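Camalstead Town: the book - your questions

I'm Vikas Mittal, I wrote the thing, and I get a fair few emails about it, so I've put the usual questions on one page. Last updated 2025-08-08.

What's the book, exactly?

It's a history of Camalstead Town Football Club, from the first friendlies on the field behind the brewery up to the end of last season. It runs to 254 pages and it's a paperback. There's a proper index at the back, and I'm prouder of the index than I am of some of the chapters!

Are you a proper historian?

No, I'm a retired geography teacher who has stood on the same bit of terrace for most of my adult life. I did the match reports for the programme for years (badly to begin with, a bit better later on) and the book grew out of the boxes of old programmes I couldn't bring myself to chuck out.

How long did it take?

Three years, with a long gap in the middle when I was fed up with it. Most of that time went on reading old newspapers on the microfilm reader at the library, which makes you feel seasick if you wind it too fast. The writing was quick by comparison.

Is my grandad in it?

Possibly! Send me his name and the years you think he played and I'll look. The players' list has 134 names that I could match to at least one first-team game, plus a page of "might have beens" where I only had a surname or a nickname. If your grandad was known as Tich, please get in touch, as I've got at least two of those and can't tell them apart.

What counts as a first-team game?

League, county cup and the main knockout cups. Friendlies don't count and neither do abandoned matches, even the one in the fog where we were four up. I've had complaints about the fog game. I do sympathise, but the league struck it out, so I did too.

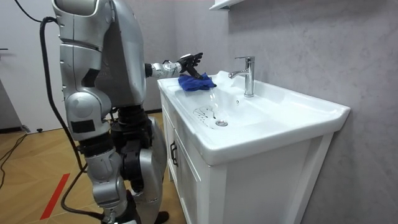
Blue cloth at the edge of a white basin.

Who did the statistics?

Ankit Nautiyal did all the tables. He built a spreadsheet with every result and scorer we could find and then went back through the lot a second time, checking it against the paper. If a number in the text doesn't agree with a number in the tables, trust the tables.

Who really is the record goalscorer?

Ah, this one. The board in the clubhouse says 191. The book says 187. Four of the goals on the board were scored in the reserves on the same day as a first-team match and somebody has added them in. I checked it, Ankit checked it, and I'm afraid we both came out with the same answer. He's still the record scorer by a mile, so I don't think anybody needs to fall out over it.

Why is there so little about the 1930s?

I just couldn't find much. The minute books for that stretch are missing, and the local paper was cutting back its football to a line or two under the bowls. There's one lovely account of an away trip on the back of a coal lorry, which I've quoted in full, and after that it's mostly scores.

Is the Krajčí story true?

The short version, for anyone who hasn't read it: in the seventies we were supposed to have played a touring side called Krajčí on a Tuesday evening and lost heavily. I've got a poster and I've got two people who swear they were there. What I haven't got is a score. One of them says 6-1 and the other says it was called off at half-time when the lights went. It's in the book as a box on its own with a question mark in the heading, and that's as far as I'm prepared to go.

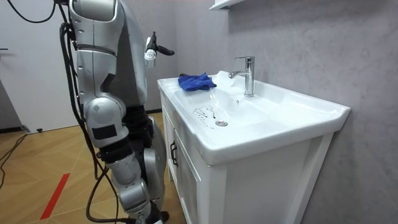
I'd still love to see a programme for it if anyone has one. A photocopy would do, or a picture taken on your phone. I'm not after keeping it.

Is the women's team in it?

Yes, chapter eleven, and they turn up in the cup chapter as well. It ought to be longer. I started the interviews too late and two people I wanted to speak to had moved away. There's more to come on that if I do a second edition.

Where can I buy a copy?

The club shop on match days, or the Olden bookshop in the high street, where it's on the shelf by the till. I can post one too, just email me. I'll sign it if you ask, though my handwriting doesn't add much to it.

Is there an e-book?

No. We tried one and the tables went all over the place. Ankit says it can be sorted out, so never say never.

Who printed it?

Cledum, who were very patient with me over the photographs. I changed my mind about the cover twice after saying it was final.

I've spotted a mistake. Shall I tell you?

Please do. I keep a list and it's already longer than I'd like. The worst one is on page 88, where the caption has the two brothers the wrong way round (Dennis is on the left, sorry Dennis). Give me the page number and tell me where your information comes from, even if that's just "my mum told me".

Will you come and give a talk?

Yes, if it's within a bus ride. I talk for forty minutes and then take questions. I bring my own slides but I'll need a screen and somewhere to put a cup of tea. I'm fairly free until May, apart from Saturdays in the season, when I'll be at the match.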